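What is a save file?

When you stop playing a video game, it has to remember where you were. It does this by writing a save file. The file is a list of facts, such as which level you reached and how many coins you have.

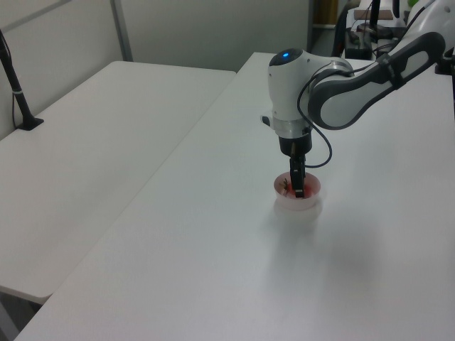 Some games save by themselves every few minutes. Others wait for you to pick "Save" from the menu. In Hallby you get 3 save slots, so two sisters can share one game – each with her own slot.

If you save over an old file, the old one is usually gone. Check the slot number first.

Written by Benedita Rebelo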